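Two fingers or three? I have gone back and forth on this since February, and on Sunday I finally gave the plain two-finger grip a full day on dishes. Short version: I love it more than I expected to.

The fingers are a set Kourosh Mohammadi printed for me, with ridges along the inside edge. My old ones from Hillo were smooth, and glazed plates slid around in them like soap. Banafsheh Parsa bet me I'd go back to the Hillo pair by lunch (I didn't!). I ran 200 pick attempts from the basin and logged every one in Bakarham, and nearly 80 of those were on the same stubborn teal-rimmed dish.

What I'm after is an edge grip, one finger on each side of the rim, so the dish can stand up and go straight into a rack. A flat plate gives you a nice thin rim to grab. Deeper dishes are fussier, and you have to think about where the far finger is going to end up. 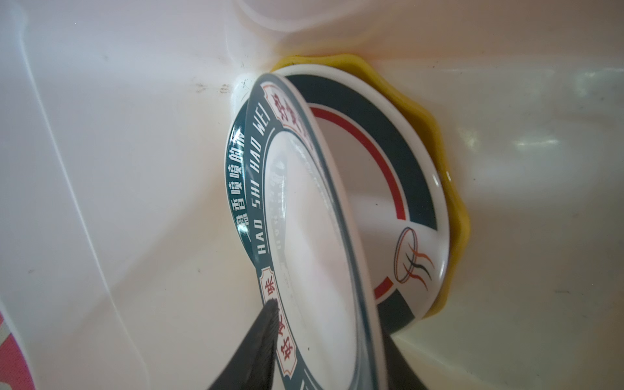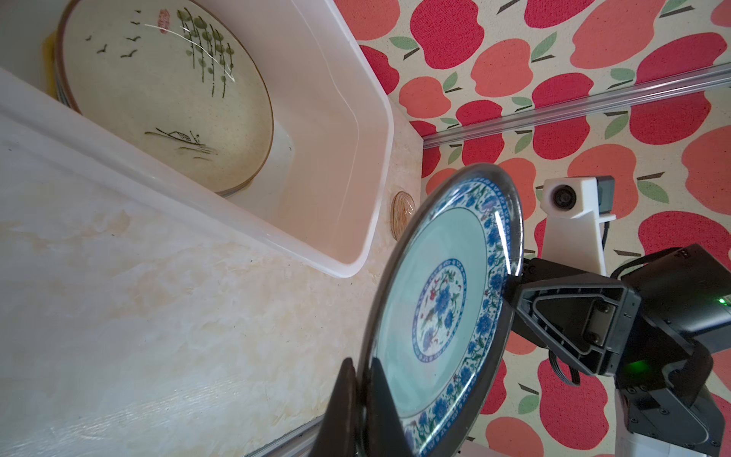

Edge grip on the teal-rimmed dish, and on the blue-and-white floral plate.

The wrist camera is the part I keep raving about. Shiny glaze throws bright streaks all over the view, so I turned exposure way down in the Plurkura controller and left it there. Glare still bugs me on white dishes in a white basin, but the painted rims are a huge help!

Next I want to try softer pads on the same fingers, same dishes, same log. If you've used silicone on wet ceramic, please tell me which thickness you settled on.

Recent posts
Rewiring the wrist, again
Plurkura controller: first week
A 1987 arm from the Ahmadpour sale
Which screws I keep losing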